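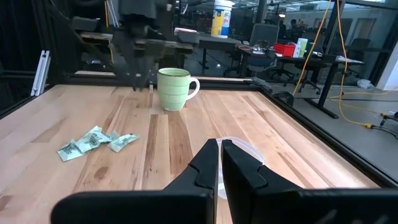 A recording table at Oteck's Stomalley workshop, with a green mug, small crumpled packets and, in the foreground, a gripper. Photo: Oteck

Oteck opens second phase of Skestach, a collection of everyday handling examples for two-armed robots

STOMALLEY, March - Oteck has started the second phase of Skestach, its program to record people guiding robot arms through ordinary tabletop work. The recordings are used to train a learning system that Oteck is building with Stelmakh, a maker of sorting and packing equipment. The new phase will run for nine months and will bring the number of recording tables at the Stomalley workshop from three to 10.

Skestach covers short jobs of the kind found in a break room, a mail room or a small packing area. An operator moves the arms through the job from start to finish. The movements of both arms are saved together with the pictures from the cameras, including a small one carried close to the gripper. Each completed run is one example. The learning system is then trained on large numbers of them and tested on the same tables.

The task list for the second phase has 60 entries. The first phase had far fewer, and most of them used one arm. The new list includes moving a mug by its handle or by its body, gathering loose packets into a group, putting a lid on a dish and taking it off again, folding a cloth, turning a carton so the label faces out, and passing an item from one gripper to the other. Some entries are single motions. Others take several steps and can be done in more than one order.

"A person clearing a table does not do it the same way twice, and we want that in the recordings," said Vasylyna Levchenko, program lead for Skestach at Oteck. "In the first phase we were too tidy. The mug was always in the same spot, and the system learned the spot. Now the operators are asked to put things down where they land and start from there."

Under the new procedure, an operator gets the name of the task and the items needed for it, and no layout drawing. Items are put back in a different arrangement before each run. Packets may be flat, bent or twisted. Mugs are turned so that the handle faces a different way, and items are allowed to overlap or sit partly behind one another. The height and position of the table stay fixed during a session.

Soft and thin items take up a large share of the list. Packets, bags and wrappers change shape when they are gripped, and a hold that works on one will often slide off the next. Clear plastic is also included on purpose. Lids and dishes made of it are hard to pick out by camera, mostly in places where the tabletop reflects the overhead lights.

Oteck is not screening off the room for the recordings. Some tables have a dark curtain on one side, left from the first phase, but the rest of the workshop remains in view with its desks, chairs, cables and people. The company found in its own tests that a system trained only in front of plain backdrops did poorly when the curtain was pulled back, and it decided to record most of the second phase with the background as it is on the day.

Runs that go wrong are kept. If an item is dropped and the operator can reach it, the operator picks it up and carries on, and the run is marked as a recovery. If the item leaves the table, the run is stopped and marked as not completed. The two kinds are stored apart from the clean runs, so that the training group can decide how much of each to use. In the first phase all such runs were deleted at the end of the day.

"We threw away what we later needed most," said Ivan Pasichnyk, who heads training and testing at Oteck. "When the system lost its grip on a packet it had no idea what to do next, because it had never been shown anyone losing a packet. It would close on air and then go through the rest of the job with nothing in its fingers. We are recording a lot of dropped packets this time."

Stelmakh will supply cartons, trays and other packing items from its own test line, and will pay for part of the operators' time. In return the company gets the finished recordings for the packing tasks and may use them in its own development work. The household and break room tasks stay with Oteck. Both companies will have access to the trained system during the program.

The two companies have worked together since the first phase, when Stelmakh lent floor space and tools for building the original tables. The frames have been kept for the second phase with small changes to the arm mounts. The seven new tables follow the same plan, so that recordings from any table can be used together. Tabletops vary in color and grain. Oteck chose not to match them.

How a session runs

Operators work in pairs. One guides the arms and the other resets the items, watches the recording and writes down the result of each run. They change places after 60 minutes. A session includes two such turns and a break, and no operator does more than two sessions in a day.

Before the first run, the pair checks that both arms return to their starting position, that all cameras are recording and that the grippers open and close fully. The check is repeated after the break. If a camera has been bumped, the recordings since the last good check are set aside for review.

New operators train for 10 working days. The first three are spent on practice runs that are not saved. After that, their runs are saved but are looked over by a senior operator before they go into the collection. Oteck does not set a daily target for the number of runs. It had one at the start of the first phase and dropped it after reviewers saw that movements became faster and rougher toward the end of the afternoon.

Each task also has a short written instruction in plain words, such as "put the packets together next to the mug." Operators are asked to write their own version of the instruction after the session. These are stored with the runs, and the learning system is trained with all of the wordings.

"Two people will do the same job and call it different things," Levchenko said. "One writes 'move the cup,' another writes 'get the mug out of the way.' Both are fine with us. We only send it back if it doesn't match what was done."

People who may come into camera view are told when recording is under way, and the desks nearest the tables can be moved on request. Faces that can be made out are blurred before any recordings leave the workshop. Sound is not recorded.

Testing

The learning system will be tested every month on nine tasks picked from the list. Testers use the same tables but items that do not appear in the training recordings - a mug of another shape, for example, or packets from another maker. A run counts as a success only when the whole job is finished without help. Partial results are written down but reported separately.

Two of the nine test tasks will stay the same through the whole program, so that results from the first month can be set next to results from the last. The other seven change each month. The training group is not told which ones have been picked until the test is over.

"It is easy to get good at your own test," Pasichnyk said. "I've done it. You fix the thing you watched fail, and the number goes up, and the arm is no better at anything else. So another group picks the tasks and I find out afterward, same as everybody."

Oteck will share a written summary of the results with Stelmakh after each test. A public summary, covering both phases, will be put out when the program ends. The company has not decided if any of the recordings will be released outside the two firms.

Operator openings

Oteck is taking applications for operators at the Stomalley workshop. No background in robotics is needed. Applicants should be comfortable with repeated hand work and with keeping written records. Morning and afternoon sessions are open, starting at 8:30 a.m. and 1 p.m. Applicants who are invited in will be given a short tryout at one of the tables.

About Oteck

Oteck develops control and learning software for robot arms used in light handling work. Its offices and workshop are in Stomalley.

About Stelmakh

Stelmakh designs and builds sorting and packing equipment for small and mid-sized warehouses.

Media contact
Vasylyna Levchenko, Skestach program lead
Oteck, Stomalley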